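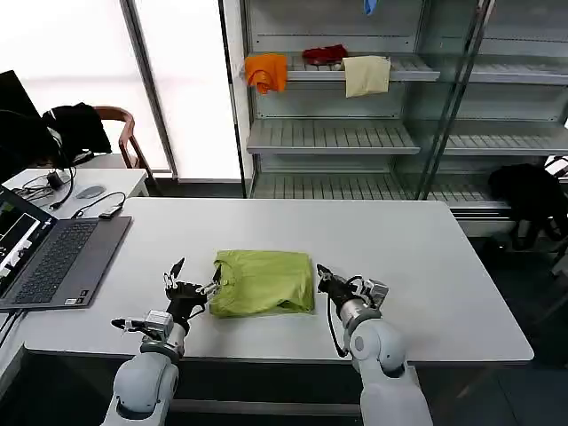

Trikel: colour names for clothes, as people write them

What's in it

Trikel is a plain CSV of 443 colour names I collected from op shop tags, online listings and my own mum's handwriting on storage tubs. Each name is matched to a hex value and a broad family (green, blue, brownish, "other"). I started it in September when I was trying to sort second-hand listings by colour and found that one seller's "lime" was another seller's "tennis ball" and a third one's "chartreuse, bit faded".

It's small, it's opinionated and I'm still tinkering with it!

Columns

name: as written, spelling mistakes and all (there are four versions of fuchsia)
hex: my best match, see below
family: one of the broad groups
source: tag, listing or tub
notes: mostly me muttering

How the hex values were picked

Ha-rang Hyun and I each matched every name separately, on our own screens, then compared. Where we landed close together I took the midpoint. Where we didn't, we had a cuppa and argued — the teals took a whole arvo. Songül Işık settled the last few, including "mushroom", which I still reckon is too pink.

Our monitors weren't calibrated. If you need proper colour science, please go and find a proper colour dataset. If you want to know what somebody in Ballarat means by "eggshell", you're in the right spot.

Known problems

Greens are over-represented, mainly thanks to one very big batch of sportswear listings. Greys are a mess. "Nude" and "skin" are in the file with the hex left blank, and I'd like to keep it that way.

There are 2 rows called "sage" with different values. That's on purpose, so don't dedupe on name alone or you'll lose one.

Version 0.3 had the family column shifted down by a row. Sorry! Grab the latest.

Using it

It opens in any spreadsheet. Save as UTF-8 or the accents go funny. Aksel Bundgaard wrote a little lookup script called plomix.py, which takes a name and prints the nearest 50 matches — far too many, so pass a smaller number.

Adding names

Send me a row with the source filled in. I'd love to get to 1,000 eventually. No paint charts please, just clothes.

Licence is CC BY 4.0.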